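Postal Voting in Stedholm
By Dorothy Wragg
Sun 27 November

Postal voting in Stedholm is the system by which residents of the island district of Stedholm cast ballots in local council elections without going to a polling station. It is one of the oldest all-mail voting systems in its region and one of the most closely watched, partly because the district is small enough that nearly every step can be followed from start to finish. Students of local democracy love it, and it is easy to see why!

Background

Stedholm is made up of 13 inhabited islands, of which Akgate is the largest. Before the postal system, voters on the outer islands had to reach Akgate by ferry on a single polling day. Bad weather regularly kept the boats in harbor, and turnout on the outer islands was often less than half of what it was in the town. After one April election in which two islands recorded no votes at all, the district council agreed to try voting by mail for a single term. The trial was renewed twice and then made permanent.

The council has 32 seats. Each island forms its own ward, with Akgate split into several, and the smallest wards return one member each. Terms last five years.

How it works

Ballots are mailed to every registered voter three weeks before the close of voting. The packet holds a ballot paper, a plain inner envelope, and a larger outer envelope with a space for the voter's signature. The voter marks the paper, seals it in the inner envelope, places that inside the outer one, signs, and sends it back. Return postage is paid by the district.

Completed ballots can also be handed in at the harbor offices on Akgate and Kolev, which stay open late on the final day. Ballots collected on the outer islands travel in sealed bags on the regular mail boat, and the skipper signs for each bag on loading and again on landing. A voter who makes a mistake can ask for a new packet up to 48 hours before the deadline, and the first one is then canceled.

Signatures are compared with the register in pairs, with one checker named by each of the two largest groups on the council. If both doubt a signature, the voter is called or written to and given a chance to confirm it. Only after this stage are the outer envelopes opened and set aside, so that the inner envelopes go to the count with no name attached.

The count

Counting takes place in the old customs hall on Akgate and is open to the public, who watch from a raised gallery along one wall. It is a surprisingly gripping evening. Ballots are sorted by ward and then by candidate, and the smaller wards are declared first. In a one-seat ward the result can turn on a handful of papers, and ties have been settled by drawing a name from a bowl, a custom written into the district rules.

The rules also set out how papers are to be held together once they have been sorted. Rubber bands were given up after older ones snapped in storage, and staples were never allowed, as they pierce the ballot. Clips and pins of several kinds have been used over the years.

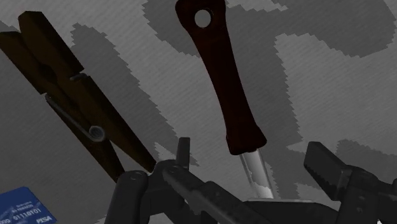

A wooden clothespin near a dark red-handled tool and a blue plastic card.

Effects on turnout

The change on the outer islands was dramatic. In the first all-mail election, turnout on Kolev passed that of Akgate for the first time, and it has stayed ahead in most elections held afterward. Political scientist Ashley Fothergill, whose study The Mail Boat Vote remains the fullest account, found the strongest growth among fishing crews and older voters. Fothergill also noted that more candidates came forward in the small wards, where seats had often gone uncontested.

Criticism

Opponents have raised the question of privacy at home, where one family member might lean on another. The district responded by keeping a private booth at each harbor office for anyone who prefers it. Others miss the social side of polling day, and the island of Vinamico still holds a shared breakfast on the morning voting closes, with a mailbag by the door.

See also

Absentee ballot
Local elections in island districts
Signature verification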